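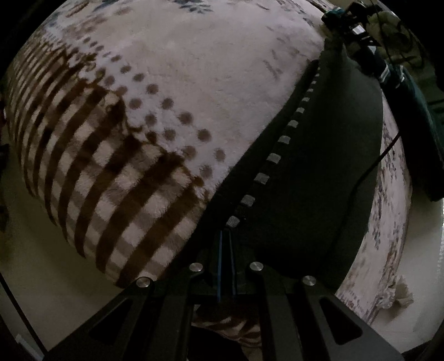
Plush blanket and zipper edge, seen from the hand-held gripper. Andbridge bedroom set.

Stolden Project - Soft Goods Group
Minutes of the November meeting

Present: the group lead (chairing), both people from the Andbridge collection team, the training team, the statistician, two students, and the note-taker. The evaluation lead joined by phone and had to drop off at 3:40 pm.
Regrets: the hardware shop.

1. Welcome and last month's minutes

The meeting got going at 2:15 pm with a warm welcome to our newer student, who has already read more of the old notes than some of us who wrote them. Last month's minutes were accepted with one fix. Under item 4, "sleeve first" should have read "hem first," and the training team was very gracious about the afternoon they spent on the wrong one.

2. Report from Andbridge

The Andbridge team talked us through the bedroom demonstrations. The work is going well and they are enjoying it, which was nice to hear after the long slog with the towels. They are recording on ordinary cluttered beds, with patterned sheets and thick throws and whatever else is lying there, and they would like to keep it that way. The group agreed.

Most of the discussion was about what counts as an edge. A zipper gives a good hard line for the labelers to follow, even where it curves away in the wide lens, and the teeth close to the gripper come out very large and clear. A fluffy blanket next to it is another story. The pile blurs the border, and a printed stripe can look more like an edge than the edge does. Our labelers have been marking stripes as borders on the plush items, and so has the model, so at least everyone is making the same mistake together.

There was a good long back and forth about whether to hand-correct these or leave them alone. The older student made the case for a third label, "print," separate from "edge" and "fold." The training team worried about slowing the labelers down. We settled on trying it with the plush and knit items only, and coming back to it next month with real timings.

3. The Stikov weighting result

This was the main business of the day, and we ran well past the time set aside for it.

For those who missed the last two meetings: the Stikov weighting is our in-house name for giving more weight, during training, to the moments just before the fingers close on the cloth, and less to the travel in between. The idea came out of the observation that people doing the demonstrations slow down and fuss a bit right before a grasp, and that the fussing is where most of the useful information seems to be.

The training team ran the plain version and the weighted version on the same demonstrations, same seed, same number of steps. Folds judged complete went from 46 percent with plain training to 51 percent with the weighting, on the held-out set of 19 garments and bed items. Each fold was judged by three raters, none of whom knew which version they were looking at.

The statistician was kind but firm on this. With a single seed and a held-out set that small, the difference could well be luck, and she asked that we please not put it on a slide yet. There was some good-natured groaning. The lead agreed with her. The minutes should therefore say that the group has a promising number and does not yet have a result.

The evaluation lead added, before dropping off the call, that the gain was uneven. The knits got better, and the thick fleece items got a little worse. One guess is that on fleece the slow part before a grasp is the person pushing down through the pile to find the cloth, and the weighting teaches the arm to press when it should be pinching. We don't have touch data on the older demonstrations, so we can't check this directly.

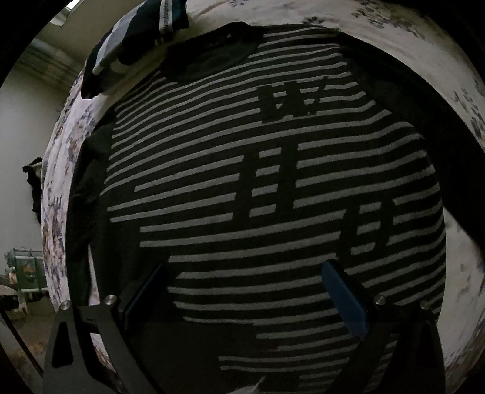
Page last changed: November, 4:55 pm (item 4 reworded at the request of the Andbridge team)

4. Striped and lettered knits

The striped sweater came up next, the dark one with light gray stripes and the big blocky characters across the chest. The training team is fond of it as a test item. Laid flat, the stripes ought to run more or less straight, so when they bend in the picture you can see right away how much the lens is doing. The younger student asked whether we could use stripes as a cheap check on our lens correction, without getting the calibration board out every time, and there was real interest around the table.

The Andbridge team pointed out, fairly, that a sweater is never quite flat and a bed is even less so, and that some of the bend will be the cloth itself. The earlier wording of this item made it sound as though they were against the idea. They are not - they would just like it tried on a table first. The student will write up a page on it.

We also talked about the places where the lettering interrupts the stripes. The edge labels tend to break up there, much as they do on the printed plush, and this seemed like one more argument for the "print" label under item 2.

5. Finger pads

Short item. The ribbed blue pad is staying for now. The hardware shop sent a note asking whether anyone has seen wear on the ribs, and so far we have not looked carefully enough to say. Please look, and please write it in the log even if the answer is no.

6. Room and schedule

We have the long room in Ebrahimi Hall again next month, with the good projector. The start moves to 2:00 pm so that the evaluation lead can stay to the end.

Actions

Training team: rerun both versions with more seeds, and report fleece and knits separately.
Andbridge team: try the "print" label on plush and knit items and keep timings.
Younger student: one page on stripes as a lens check, table tests first.
Statistician: advise on how large the held-out set should be.
Everyone: pad wear, in the log.
Note-taker: send the corrected November minutes to the hardware shop.

The meeting closed at 4:20 pm.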